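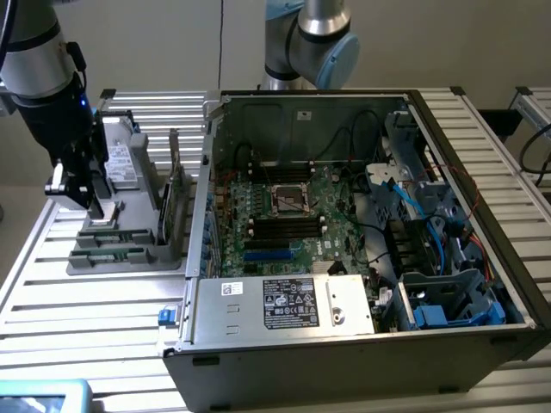
Dewanti Hartono put it more bluntly than we would have: if the pipe material on the council plan is wrong, the correlator will still give you a distance, and it will give it to you with a straight face. She had dug two dry holes on the same street before she started checking. We come back to her point in the part on wave speed below, it shaped most of how we worked in the second half.

Figure 3. Dell tower chassis on its side on a slatted aluminum worktable, side panel off, CPU socket empty.

Filed under: Water & Utilities / Leak Detection
7 min read

4. Field trials of the leak noise correlator

4.1 Sites

Two towns. Anesley is older, mostly cast iron in the middle with plastic around the newer estates, plus short bits of asbestos cement that no one had drawn properly. Zetdale is nearly all plastic and was picked for that reason. Sound dies quickly in plastic pipe, and any method that only works on iron isn't much use to a town that has been swapping its iron out for years.

Mains only in both towns. Service lines left out except where a leak turned up on one by accident (see 4.5). Streets were chosen from night flow readings – high flow in the small hours, low expected use. Streets with a hospital, bakery or laundry on them were dropped, as night use there is real use and would have muddied things.

Soil is heavy clay in Anesley and sandy in Zetdale. This matters more than we expected. Water from a clay site tends to come up somewhere, often well downhill of the actual break, and residents ring in. On sand it just goes. Several of the Zetdale leaks had never shown a drop at the surface.

4.2 Equipment

The Arkavora correlator, two sensors, one base unit. Magnetic feet for iron fittings. For plastic runs we used hydrophones screwed on at the hydrant, in contact with the water itself. The base unit does its own quick correlation on site, and the raw sound files were also kept and run again later in Minja, which lets you try different filter bands after the fact. All results in this section are the Minja ones unless marked "site".

A plain listening stick was carried too. Cheap, no battery, still the last thing used before anyone marked the road.

Measuring wheel for sensor spacing on every run. Plans were not used for distance, even where they looked good. A wheel follows the road and the pipe does not always follow the road, so where a bend was known or suspected the pipe was traced first and the wheel pushed along the trace.

4.3 Procedure

Sensors go on either side of the suspected leak, at valves or hydrants. Clean the contact point. Rust flakes, old paint, and mud all soften the signal and people skip this step when it is raining. Check each sensor by tapping the fitting lightly and watching the level. Then record. Each run was recorded for the same length of time and repeated if a truck or bus passed.

Runs were done at night where the council would allow it. Daytime runs were kept in the set but flagged, the peaks are wider and traffic noise sits right in the band where iron pipes carry leak sound best.

The leak sound reaches the nearer sensor first. The delay between the two, together with the spacing and the speed of sound in the pipe, gives the position. That is the whole idea and it has not changed in decades. What has changed is how well weak signals can be pulled out, and on plastic that is where all the work is.

Crew wrote down what they thought before seeing the screen. Listening stick guess first, then the correlator result, then a mark on the road. The order was kept fixed so that the ear was not being led by the machine. It slipped on a few runs in Zetdale when the crew was short a person and these are left out.

4.4 Wave speed

The weak spot. Speed of sound in the water column depends on pipe material, diameter, wall thickness and to a lesser extent temperature. Iron is fast. Plastic is slow, and the spread between one grade of plastic and another is wide enough to put a mark on the wrong side of a driveway.

Table values were used for the first part of the trial, as most crews do. Results on iron were good. On plastic they were poor, and worse the further the leak was from the midpoint. This is as it should be: with a leak exactly halfway, the delay is zero and the speed drops out of the sum. Move off centre and any speed error goes straight into the position.

From February on we measured the speed on each run instead. A hydrant outside the sensor pair is cracked open slightly to make a noise at a known side, and since the sound then has to travel the full spacing, the delay gives the speed direct. Takes a few extra minutes. Needs a hydrant in the right place, and there isn't always one, and it needs someone to watch the flow so the neighbours don't get brown water.

Measured speeds on Zetdale plastic came in below the table value on nearly every run. On the Anesley iron they were close, apart from three streets where the pipe had been repaired with plastic lengths at some stage and the plan never updated. Hartono's two dry holes were on one of these. A mixed run has no single speed and has to be entered in sections, each with its own length, which assumes you know where the joins are. Mostly you don't. Where the joins could not be found we moved a sensor closer to shorten the run and accepted the extra setup.

4.5 Results

Leaks were dug at 30 marked points. A mark was scored as a hit if the hole, at normal working size, exposed the leak without having to be lengthened. This is a harder test than the error in metres often quoted, and closer to what a council pays for.

With measured speeds, plastic improved sharply. Remaining misses fall in two groups. First, runs with spacing of over 50 metres on plastic, where the far sensor had very little to work with and the peak was low and ragged. Second, runs with something else making noise. A half shut valve sounds like a leak. So does a pressure reducing valve, so does a garden tap left on. One very clean peak in Anesley was a service line feeding a toilet cistern that never stopped filling. The correlator was right, in its way, there was water moving at that spot.

Repeat runs with the sensors swapped end for end were useful. A real leak stays put. A fault in one channel moves with the sensor. Would reccommend this to any crew as routine.

Total length of main covered in the plastic set with both sensors in good contact was 1,341 metres. Small, and we would not lean on it too hard. The iron set is longer but was mostly walked by ear beforehand so is not a fair comparison.

4.6 Filter choice

Auto filtering on the base unit was fine for iron. On plastic it kept drifting up to bands where there was no leak energy at all, just hum from overhead lines and pumps. Manual setting, low band, narrow, gave a usable peak on most of the runs the auto mode had failed. The low end is where plastic carries anything.

Caution here. Narrow the band enough and almost any pair of recordings will show some kind of peak, with copies of itself on each side. We took a peak as real only if it held its place when the band was shifted a little either way. Where it jumped, no mark was made. Crews under time pressure will be tempted to keep turning the knob until something stands up – we were too.

4.7 Limits of the trial

Same crew throughout, so skill is mixed in with method. Large diameter trunk mains not tested, and the behaviour there is different enough that nothing above should be carried over. Low pressure was a problem on the hill end of Anesley: leaks are quieter when pressure drops and two runs had to be abandonned when the reservoir level was down. Pressure should be logged at the hydrant on each run, we only began doing so partway.

Cost per located leak is taken up in Section 5, along with the time spent on speed checks. Road opening permits are counted there too, as the wait for one was often longer than the search.

Shares 50 | Comments 30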